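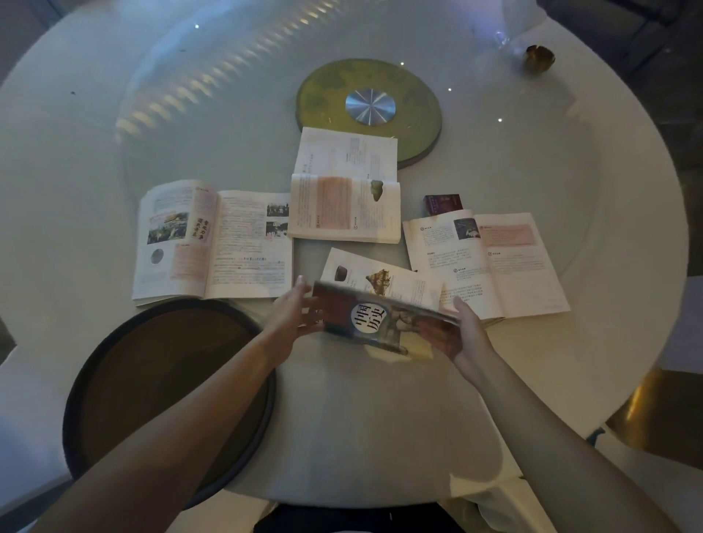
ZELANWOOD, May

By P. Tinoria

I was building a page-turner at home, and it had to learn the difference between a book and a table. Rutherford, the program, could do it 50 times out of 90.

I spread the history books out on the glass and went through them by hand, open and closed. Rutherford logged each one.

"Book," it wrote. Then, "Table."

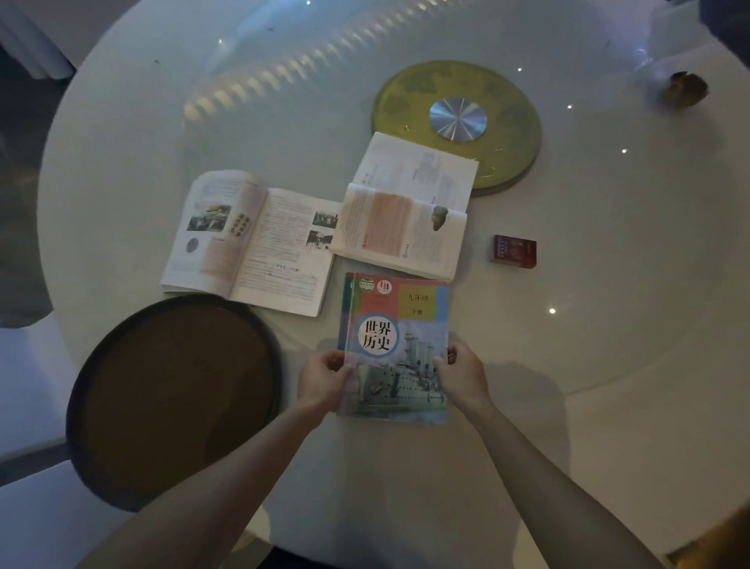
World History, ninth grade, second volume.

The warship gave it trouble. It wrote "boat" and asked for a bigger motor. I typed no.
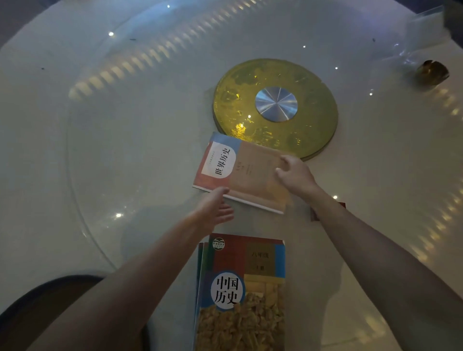 Photo: Purnuseck

By Monday the log had 3,000 lines. I moved World History over the glass again and waited.

"Book," it wrote. "Have we read this one?"

I typed that we hadn't. Line 3,019 said, "Open it."

I went to get the motor.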